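Open afternoon at the Grindik workshop in Fludmont

I've wanted to get into this place ever since Pisberg put up the notice in January, and it was worth the bus ride! They build and look after small picking cells for kitchens and canteens, and for one afternoon they let visitors stand right next to them. We were a group of nine, and I got to the front by being shamelessly early.

Nisha Tyagi had the cell I liked best. It's a single arm over a gray table, with a two-finger gripper and a small camera up at the wrist, and its job is moving wrapped food between a basket and a tray. She keeps the setup very plain. Gray top, matte, wiped down every morning, because shiny tables gave the camera trouble (so did her first lamp, a story she tells with some feeling).

The gripper gets most of her attention. Every 889 picks the counter stops the cell and she goes over the fingers with a cloth, then checks the screws at the joints with a little Asadi driver that lives in her top pocket. A loose one shows up first as a finger that closes slightly late – she let me wiggle a worn linkage from the spares drawer and I could feel the slop right away. Swapping a pair of fingers takes her up to 40 minutes, and most of that is teaching the arm where its new fingertips are.

Then there's grip force. Two settings are saved on the cell, one for boxes and one for soft things, and the soft one is what she fusses over. Bread is hard! Too tight and you squash the filling, too light and the wrap slides. She sets it by hand at the start of a shift, a bit at a time, and looks at the bread after each try. I could have watched that for an hour – I very nearly did, and missed most of the conveyor talk next door.

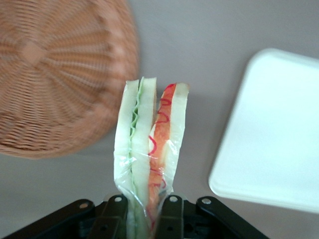
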